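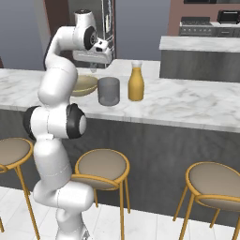 I've been putting off writing about the robotics club's simulator track because I wanted to be fair to it. I've mentored a table there for three seasons, I like the students, and the people who organize it work hard. But the season is over, the scores are posted, and I still have the same doubts I had in December, so I might as well put them down.

Some background if you don't follow this stuff. Our club enters a regional student contest called the Julier Challenge. It used to be all hardware. You got a kit, you built a small arm, you brought it in a plastic tub with the lid taped on, and it either picked up the cup or it didn't. This year they added a simulator track. Teams don't build anything. They write a controller for a standard arm in a rendered kitchen, upload it, and the server runs it a bunch of times and sends back a score. The software is called Primine and the kitchen tasks come in a pack called Zoubi.

The pitch was that it's cheaper, and I can't argue with that. Our arm kit two years ago cost us $659 before anybody stripped a gear, and we did strip one, and then another. The simulator entry fee was $138 for the whole team. For a club that runs on bake sale money and whatever the parents chip in, that's a real difference. I voted for it myself.

What I didn't buy then, and still don't, is the claim on the sign-up page that students would learn "the same skills." They learned some skills. A few of them were good ones.

Our task was tidying a counter. There's a bowl, a cup and a bottle with something yellow in it (the kids settled on mustard, and I never heard a better idea), and the arm has to move each one to a marked place without knocking into the others. The team spent its first two weeks just getting the gripper to come down over the bowl at a sane angle. A wide bowl is a nasty thing to grab with two skinny fingers. You can't close around it, so you have to pinch the rim, and to pinch the rim you need to know which way it's facing and how far over you can reach before your wrist hits something. That was a good problem. I watched a couple of ninth graders argue about it with a cereal bowl and a pair of salad tongs for most of an evening, and I'd put that evening up against any we ever had with the hardware.

Then they found out about the scoring.

The score is an average over 300 runs. Each run shifts the objects a little. So the team did what any sensible team would do, and stopped asking "how should an arm pick up a bowl" and started asking "what gets the average up." They noticed the physics is forgiving when a finger goes slightly into the rim of something. On a real bowl that's a cracked bowl or a bent finger. In Primine the bowl sort of hops, lands in the grip, and you get your points. By the end of winter our controller was relying on the hop. I asked whether that bothered anyone and got a very patient look, like I'd asked if they planned to churn their own butter.

I don't blame them. They were handed a number and they raised it. We finished with 176 points, good for the middle of the list, and the teams over us that shared their code were mostly using the hop too. One had even named the function for it.

The organizers' answer, when I wrote in, was that the bug would be fixed next season, and that finding the edges of a system is a skill as well. The first part is fine. The second part I've heard before from people selling software. Sure, it's a skill. It's also what my kids do with the self-checkout.

My bigger gripe is with how good it all looks. The kitchen is beautiful. Marble counters, gold-legged stools, nicer than any kitchen I've cooked in. Parents came to the demo night, saw a smooth white arm working over all that marble, and walked off thinking their kid had more or less programmed a home robot. Two years ago those same parents saw a wobbly thing made of brackets and zip ties drop a paper cup, and I think they went home with a truer idea of where we were. One dad asked me when it would do dishes. I said not soon – he seemed to think I was being modest on the team's behalf.

And there's what the kids didn't do. They never chased a loose wire. They never had a motor get hot enough to smell. Nobody had to tell a teammate that the part they spent all weekend on didn't fit. I had one student, maybe the best coder we've had, who asked me in all seriousness why a real arm would ever miss a position you'd told it to go to. That's not a dumb question if every arm you've ever used goes exactly where you say.

On the other side of the ledger, more kids stuck with it. In hardware years we'd lose a third of the team by midseason because only two people can fit around an arm and the rest end up eating chips. This time everybody had a laptop and something to try, and the shy ones wrote as much code as the loud ones. I noticed that and I'm trying to give it the weight it deserves. When we couldn't meet in person this spring, the simulator kids kept going from home. The hardware kids had a tub in a locked school. I know how that looks for my argument.

So my vote for next year is both, if we can swing it. Keep the simulator for practice and early tries, then get a used arm – the Rernerance people sell their old demo units around the end of the school year, scuffed but working – and make every team run its final code on it once, in front of people. One run, with a real bowl from the thrift store. If it works only in the rendered kitchen, then we'll know that, and the kids can write about why.

I brought this up on our last club call and it got a lukewarm response, mainly over who would store the arm. I have space in my garage if I get rid of the treadmill.

Posted 18 April 2020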